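Whiteboard (handheld)

A handheld whiteboard is a small rigid panel with a glossy writing surface, used with dry-erase markers for short notes and daily lists. Corners are commonly rounded, and a narrow border covers the cut edge of the panel.
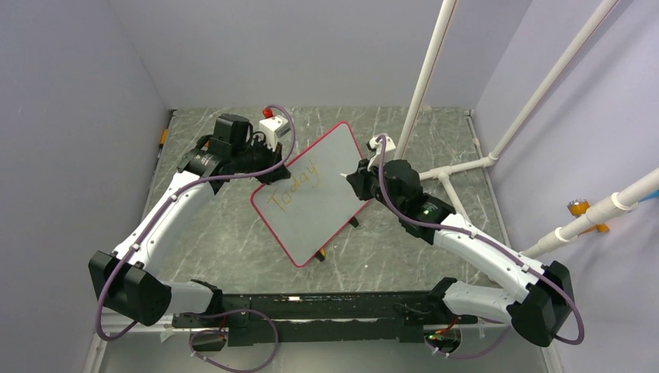 Small red-bordered whiteboard with "Today" written in orange-yellow marker. Photo: Carys Parri, 11/5/21

Light marker colors give lower contrast than black or blue and are mostly used for headings. Ink left on the surface for long periods may leave a faint stain, known as ghosting, which is removed with board cleaner and a soft cloth.

See also: Dry-erase marker; Slate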